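Course Handout 6: Subgrade Preparation and Compaction Control

May 2025 – replaces the version issued in October

## 6.1 Purpose of this unit

The previous unit dealt with clearing, stripping and the setting of grade stakes. This unit takes up the work that follows: bringing the native soil to a condition in which it can carry a base course and, later, a pavement. Students are expected to have read the chapter on soil classification before the lecture and to bring their own copy of the compaction worksheet.

The term *subgrade* is used throughout to mean the top layer of prepared soil directly under the base. Some contractors use the word for everything below the pavement. In written work for this course, please keep to the narrower meaning.

## 6.2 Moisture and density

A given soil, compacted with a given effort, reaches its greatest dry density at one particular water content. This is the **optimum moisture content**. On the dry side of optimum, the particles resist being moved into a tighter arrangement. On the wet side, water fills space that soil could have occupied, and the roller begins to push the surface ahead of it.

The compaction curve is plotted from laboratory results, with moisture on the horizontal axis and dry density on the vertical. Three points to note:

- The curve belongs to one soil and one compactive effort. A heavier effort moves the peak up and to the left.
- Clays generally show a rounded peak. Clean sands may show hardly any peak at all, and a relative density test is then preferred.
- Field results are reported as a percentage of the laboratory maximum. The project specification states which laboratory method applies, and the two common methods must not be mixed on one report.

## 6.3 Lift thickness and equipment

Fill is placed in layers, or lifts. A lift that is too thick will pass a test at the surface and remain soft at the bottom. Unless the specification says otherwise, students should assume loose lifts of 8 inches for fine-grained soils under a padfoot roller. Smooth drum vibratory rollers are suited to granular material. Plate compactors and rammers are reserved for trenches, curb lines and the ground next to structures, where lifts must be thinner.

The worked case for this unit is the Ollitz access road, a rural collector with 2729 feet of new alignment. The fill section was divided into test lots of 500 feet, with the short remaining length treated as a lot of its own. Meesuk, the grading contractor, failed the first lot on moisture, scarified it, let it dry and recompacted it. The full set of field sheets is in the course folder and will be needed for Assignment 2.

## 6.4 Proof rolling

Density tests sample a few points. Proof rolling covers the whole surface. A loaded dump truck is driven slowly over the finished subgrade while the inspector walks beside it and watches for rutting or pumping under the tires. Soft areas are marked, undercut and replaced with approved material, then rolled again.

Proof rolling should not be carried out directly after rain, nor on a surface that has been left to dry to a hard crust – in the second case the crust can bridge over a weak layer. Any area deflecting under the truck is to be recorded by station and offset.

## 6.5 Laboratory session

The session is held in the Plinano building, lower level. Places are limited to 62 students across all groups, and the sign-up sheet closes at noon on the day before. Closed shoes and eye protection are required. Each group will:

1. Collect a sample bag and record its number on the worksheet.
2. Pass the soil through the No. 4 sieve and set aside the retained material.
3. Prepare five portions at increasing moisture content, mixing each one thoroughly.
4. Compact each portion in the mold in three equal layers, trim the top and weigh.
5. Take a moisture sample from the center of each specimen and place it in the oven.
6. Clean the mold, collar, rammer and straightedge, and return them to the Emotham cabinet. Soil must not be washed into the sinks.

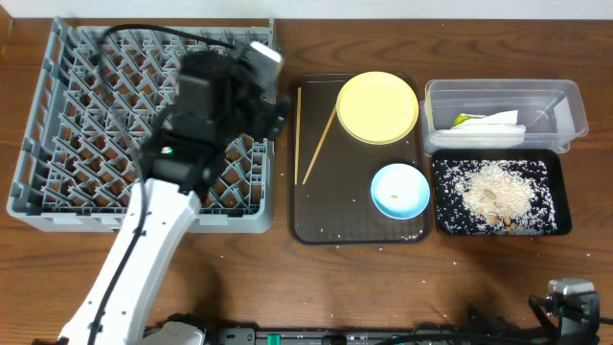
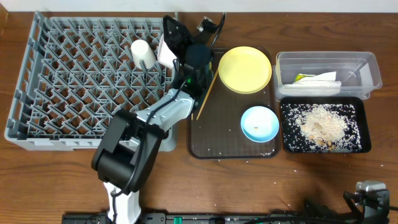

## 6.6 Assignment 2

Using the Ollitz field sheets, plot the compaction curve, state the maximum dry density and optimum moisture content, and calculate percent compaction for every lot. Identify each lot that does not meet the specification and recommend a treatment in no more than one page. Show units at every step. Plots drawn by hand are accepted if made on graph paper.

Reading for the next unit: base course materials, gradation limits and the use of geotextile separators.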